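Comparison of Sizing Methods on Cotton Rag Paper for Oil Sketching

Jeanie Semple and Rafail Christodoulou
Materials and Techniques II, project report
Supervisor: Gladys Valderrama

1. Background

Oil paint applied straight to paper sinks. The oil moves out of the paint film and into the fibers, leaving the color dull and the sheet stained on the back. Over time the oil makes the fibers brittle. The usual remedy is a layer of size between the two. Our studio handbook lists several sizes but gives no guidance on choosing among them for paper, and most of the printed advice we found concerns stretched cloth.

The project compared three treatments on one paper: gelatin, methyl cellulose, and thinned acrylic medium. An untreated sheet served as the control. We wanted to know which treatment blocked oil well enough for a one-session sketch while leaving the sheet flat and pleasant to paint on.

2. Materials

Paper: Oberholzer cotton rag, hot pressed, medium weight, bought in one batch from the Jerergate art store. All test pieces were cut with the grain running along the long side.

Gelatin: plain photographic-grade gelatin soaked in cold water and then warmed in a double boiler. It was brushed on while warm.

Methyl cellulose: Drorkier powder, mixed into water and left overnight. The first batch was lumpy and was discarded.

Acrylic medium: Momo matte medium thinned with an equal part of water.

Paint: one tube each of ultramarine blue and burnt umber, used without added medium. Burnt umber was chosen because it sinks readily and shows dull patches early.

3. Procedure

We cut 23 test pieces. Two were spoiled during coating and were left out of the results. Each treated piece received two coats, the second at right angles to the first, with a full night of drying after each. Edges were held down with gummed tape for the first coat only. In hindsight the tape should have stayed on for both.

Each piece was painted with two bars of color applied by palette knife through a card stencil, so that film thickness stayed close to constant. The backs were checked for oil after one day, after one week, and at the end of April. Staining was graded from 0 (none) to 4 (continuous stain matching the full shape of the bar). Lachlan Moffat graded the backs without knowing which treatment had been used. Surface feel was judged by both authors with a flat bristle brush and is a matter of opinion.

4. Results

Control. Grade 4 at the one-day check on every piece. Both colors were matte and the umber had turned chalky. A halo of oil was visible on the front past the edge of the bar.

Gelatin. Grade 0 on most pieces at one day, grade 1 on most at the end of April. The stains that did appear were small spots, probably at pinholes in the first coat. The surface was crisp and the brush moved easily. The sheets curled toward the coated side and needed pressing under boards.

Methyl cellulose. Grade 2 to 3 at one week. Handling was good and the sheets stayed the flattest of the treated groups, but the film did not hold back enough oil to be useful alone.

Acrylic medium. Grade 0 throughout. The surface was slick on the first pass, and thin umber beaded slightly at the edges. Curl was mild.
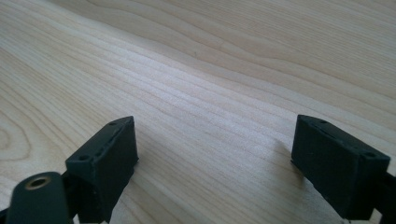 Does a second coat of gelatin make enough difference to be worth the extra night of drying?

On this paper it does. Three offcuts given a single coat reached grade 2 within a week, while the two-coat pieces stayed at 0 or 1 over the same period.

5. Discussion

Acrylic medium gave the best barrier and gelatin the best surface. For sketches meant to be kept, we would use the acrylic and accept the slick first pass, which a light sanding reduced on one spare piece. Gelatin remains a reasonable choice for practice work, provided the sheets can be pressed.

The main weakness of the test is its length. A few weeks shows whether oil passes through the size – it does not show how the fibers age. Room humidity was not controlled, and curl in the gelatin group varied from one day to the next. Only one paper was used, so the grades should not be carried over to cold pressed or wood pulp sheets.

6. Further work

Angus Tennant has suggested a combined treatment, with methyl cellulose under a single coat of gelatin, to see if the curl can be reduced. We have enough of the same paper left for a small trial. The painted pieces are stored flat in the studio plan chest, interleaved with glassine, and will be graded again by next year's group.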